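Chapter 5
When the Gripper Lets Go: Faults in Everyday Handling

Adwoa Addo had been running a table-clearing arm at the Vurnunia lab for most of April when it stopped in the middle of a tray of scraps. No alarm sounded. The log gave the time as 1735 and a single word: "slip." The tray had tilted, part of the load was on the table, and the controller still believed everything had been delivered.

I love this fault, and I hope you will too! It looks like bad luck, but there's a whole chapter of engineering inside it. A gripper knows how far its fingers have closed. It may know how hard they are pressing. Neither number tells it whether the food at the far end of a long, thin tool is still there – and a controller that can't tell will happily report success.

In this chapter you will learn to:
read a fault log and find the last command that can be trusted
tell a grip fault from a placement fault
choose a safe stopping position for an arm that is holding a tool
write a recovery routine that checks the table before it moves again

You will need the force curves from Chapter 2. Keep them open beside you as you read, especially when we get to the Drostine stop test. 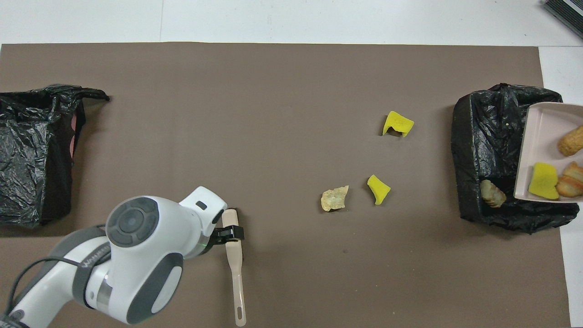

Figure 5.1 Clearing food and sponge pieces with a spatula. Three pieces lie on the mat, and the tray rests across the bin.

Before reading on, look at Figure 5.1 and decide which piece you would send the arm to first. Then write down what the controller would have to sense, and in what order, to make the same choice. Keep your answer – we will test it in Section 5.1, where the arm has 800 milliseconds to notice a slip and stop.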